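Filed under: Automation / Upkeep

Hand-held grippers wear in places their owners seldom look. At Brekley, where Stomov runs a bench for two-handed pick-and-place work, the service sheet for a pair of grippers covers one page, and most of it concerns the fingers.

The finger pads are checked every 200 grips and replaced at 1000. Both pads on a tool are changed together. A new pad set against an old one closes off center, and the error shows up first on long, flat objects held near one end.

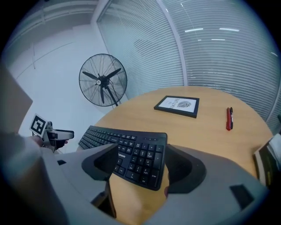
Photo: Stomov / Brelon

A full-size keyboard is a useful test piece for that reason. It is wide and stiff, and with one pad near the middle and the other beside the number keys, most of the board's length hangs to one side. The technician lifts it, tilts it and holds. If it creeps, the pads come off and the seats behind them are cleaned before anything else is touched.

Marker cards get a separate check. The square card on top of a gripper has to lie flat and stay square to the housing, as the tracking software takes its position from the printed pattern. Stomov's sheet allows no lifted corners. Cards are wiped dry — solvent dulls the black — and swapped when the print shows scratches.

The opening width is then calibrated with a set of gauge blocks from Etim. The jaw is closed on each block in turn and the reading logged. The last full service, in August, took 500 readings per tool. One gripper passed on the first run. The other drifted at the narrow end and needed its linkage screw reset by a quarter turn, after which the run was repeated from the start.

Spare pads are kept in matched pairs, bagged and dated.

We use cookies to remember your settings and measure traffic. Manage preferences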